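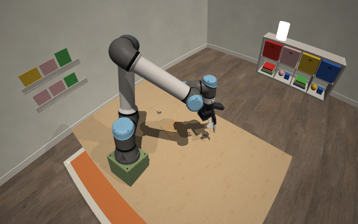 Pourquoi la pince s'est-elle refermée dans le vide pendant une partie des essais de février ?

Le décalage venait de l'outil déclaré dans le contrôleur, trop court de 10 millimètres par rapport à la pince installée sur le modèle.

Le défaut a été signalé par Leanne Hebden, qui relisait les journaux de la campagne de saisie lancée sous Nurnorum, notre environnement de simulation. Sur 739 tentatives, 151 étaient classées « objet saisi » alors que la position de l'objet n'avait pas changé à la fin du mouvement. Le bras descendait, les doigts se fermaient, le programme passait à l'étape suivante et le résultat était enregistré comme un succès.

Deux erreurs se sont additionnées. La première concerne la géométrie. Lors du passage à la nouvelle version du modèle de pince, le fichier décrivant le bras a été mis à jour, mais pas celui que lit le planificateur Cadier. Celui-ci calculait donc ses trajectoires pour une pince plus courte. Avec les objets les plus hauts, l'écart passait inaperçu. Avec les petits, le bout des doigts venait toucher le tapis avant la fin de la descente, le moteur physique repoussait le poignet et la fermeture se faisait à côté de l'objet.

La seconde erreur concerne le contrôle de la saisie. Le test ne regardait que l'effort mesuré sur les doigts. Or un doigt en appui sur le sol produit lui aussi un effort, parfois supérieur au seuil. Doğukan Gökçe a rejoué les essais un par un et retrouvé ce contact avec le sol dans la grande majorité des faux succès. Pour les autres, les doigts s'étaient refermés l'un contre l'autre et la valeur dépassait le seuil pendant une fraction de seconde.

Aucun matériel n'a été endommagé, puisque toute la campagne s'est déroulée en simulation. Le même fichier de configuration devait toutefois servir à la cellule réelle du site de Grarnden. Malcolm Fairclough a bloqué le transfert dès réception du signalement. Sur le bras physique, une descente trop basse de 10 millimètres aurait conduit à un appui franc sur le plateau, avec au mieux un arrêt de protection et au pire une pince à remplacer. Le mode à vitesse réduite n'aurait pas suffi à l'éviter.

Les corrections suivantes sont en place :

La longueur de l'outil n'est plus saisie à deux endroits. Le planificateur la lit directement dans la description du bras et refuse de démarrer si le fichier est absent.

Une saisie n'est validée que si l'objet suit la pince pendant la remontée. Le seuil d'effort est conservé, mais comme condition supplémentaire.

Tout contact entre la pince et le sol interrompt l'essai, qui est compté comme un échec et porte un code distinct dans le journal.

Les résultats de février obtenus avant la correction ont été retirés du tableau de suivi. Ils restent consultables dans l'archive, avec la mention « outil non conforme », et ne doivent pas être repris dans les présentations. Les équipes qui ont utilisé ces données pour régler leurs propres seuils sont priées de recommencer le réglage. C'est le cas notamment du groupe Akanda, prévenu par Mervyn Crabtree.

Une nouvelle série est en cours avec les mêmes objets et les mêmes positions de départ. Les premiers essais donnent un taux de réussite inférieur à celui qui avait été annoncé, ce qui était attendu. Il reste un point ouvert : quand deux objets se touchent, le bras en saisit parfois un et pousse l'autre, et le journal ne fait pas la différence entre ce cas et une saisie propre. Dean Dawber prépare une modification du format d'enregistrement. D'ici là, ces essais sont relus à la main.

Pour le site de Grarnden, le transfert ne reprendra qu'après une vérification de la longueur de l'outil sur le bras lui-même, à la cale, moteurs en vitesse réduite et opérateur à portée de l'arrêt d'urgence. La fiche de contrôle est disponible auprès de Malcolm Fairclough. Elle doit être signée avant chaque changement de pince, y compris lorsque la pince est remplacée par un modèle identique.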